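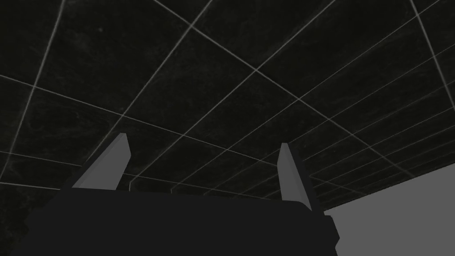
Rozália Szilágyi replied: I'd go slower on the dark ceiling, my dear. We did ours in the den at the old house and loved it all through December, and then spring came and the room still felt like suppertime at noon. Maybe try a mid gray first and live with it a while?

pukovpete wrote:
I have to disagree a little, Rozália, though I always enjoy your posts. Our basement is 700 square feet with low ceilings and we went nearly black – tiles, grid, pipes, the whole business – and it feels taller to me now. My wife says I'm dreaming, but she's down there every evening with her puzzles, so I'm taking that as a yes.

Kellidness wrote:
Thank you both so much! I should have said more in my first post. It's the family room downstairs, one small window, and the kids want it for movies. I'm leaning toward dark tiles with the light grid left as it is, because I'm on a ladder by myself and painting all that metal sounds like a whole summer. My sister thinks the lines will drive me crazy.

miyazaki_fan5 wrote:
Your sister has a point! Pale grid on dark tile was the first thing everybody noticed at our place, and I ended up painting it the second year. Take the tiles down before you do, and wipe the metal with a damp rag (ours was filthy). It took me 16 evenings, but I'm slow and I had the ball game on.

Rozália Szilágyi replied:
Well, for movies I'll give you dark, that's different. But please put in more lamps than you think you need – we had two and it should have been five.

Kellidness wrote:
Lamps I can do! I'm going to put up one corner of tiles first and let everybody argue about it over dinner.

Reply | Quote | Back to Basements | Next page

Related threads
Trornov tiles, do they sag?
Hiding a water shutoff in a drop ceiling
Best lamps for a room with one window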